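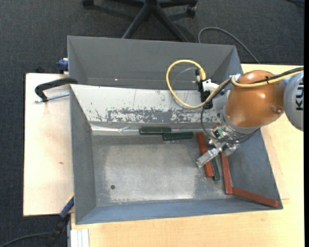

Home | Topics | Materials | Earth | Water | Ask a Question

Why Does Metal Rust?

Reading time: 6 minutes

Metal seems like a material that should last forever. It is hard, it is heavy, and it does not rot the way an apple does. But leave an iron nail in a damp garden in October and by spring it will be covered in a rough orange-brown crust. The crust is called rust. This page explains what rust is, how it forms, and how people slow it down.

What rust is made of

Rust is a new material. It forms when iron joins with oxygen, a gas in the air, and with water. When two or more materials join and make a different one, the change is called a chemical reaction. The reaction that makes rust is a kind of oxidation.

Only iron, and metals with iron in them, can rust. Steel is mostly iron with a small amount of carbon mixed in, so plain steel rusts too. Aluminum, copper and silver do not rust. They still react with the air, and the new layer has a different color on each one. Old copper roofs turn green. Silver spoons turn dark, mostly because of sulfur in the air.

What rust needs

Three things have to be present: iron, oxygen and water. Take one away and rusting stops. An iron nail sealed in a jar of very dry air stays shiny. So does a nail under water that has been boiled to drive out the oxygen and then covered with a layer of oil to keep new oxygen from getting in.

Salt is not needed, but it speeds things up. When iron rusts, tiny electric charges move through the water on its surface. Salty water carries these charges better than fresh water does. Cars in places with salted winter roads often rust early, and so do railings beside the sea. The harbor railing at Nenville is painted every 2 years for this reason. The railing in the town square, a long way from the spray, is left much longer.

Why rust keeps going

Rust takes up more room than the iron it came from. As it grows, it pushes outward, cracks and flakes away. Fresh iron is then open to the air, and that iron begins to rust as well. A thin sheet can be eaten all the way through.

Aluminum acts differently. Its surface joins with oxygen very quickly and makes a layer far too thin to see. The layer is tough and sticks tightly to the metal under it. Once it is in place, oxygen can hardly get past. If the metal is scratched, the layer grows back almost at once.

Ways to protect metal

Paint. A coat of paint keeps water and oxygen away from the surface. It works only while it is whole. Water can creep in at a chip and spread under the paint, which then bubbles and peels. For good results the old rust must be scraped off before new paint goes on.

Oil and grease. These are used on parts that move, such as bicycle chains. Rain washes them off slowly, so they have to be put back.

Zinc. Steel can be dipped in melted zinc, which has to be hotter than 419 degrees Celsius to stay liquid. This is called galvanizing. Zinc covers the steel, and it also reacts more easily than iron does. Even where there is a small scratch, the zinc nearby is used up first and the steel is mostly spared.

Mixing. Stainless steel has a metal called chromium mixed into it. The chromium makes a thin, tight layer on the surface, much as aluminum does. Many forks and kitchen sinks are made this way.

The bridge at Jultard uses more than one method. Its beams are galvanized and then painted, and its moving joints are greased. The bridge has 592 bolts, and all of them are checked by hand for brown stains.

Test it yourself

You will need four small plain iron or steel nails (not galvanized), four clear jars, tap water, salt and cooking oil. Ask an adult before you start, and handle the nails with care.

1. Wipe each nail with a dry paper towel.
2. Rub one nail all over with cooking oil.
3. Put a plain nail in the first jar and leave the jar dry.
4. Put a plain nail in the second jar and add 100 milliliters of water.
5. Do the same with the third jar, then stir in a spoonful of salt.
6. Put the oiled nail in the last jar with 100 milliliters of water.
7. Label the jars and look at them once a day for a week.

Write down what you find each day - the color of the nail, the color of the water, and anything that has sunk to the bottom. Do not taste the water. Pour it down the sink when you are done.

Words to know

Alloy: a metal made by mixing a metal with one or more other materials.
Corrosion: the slow wearing away of a metal by a reaction with what is around it. Rusting is one kind.
Oxidation: for metals like iron, a reaction such as joining with oxygen.

17 comments | 2 shares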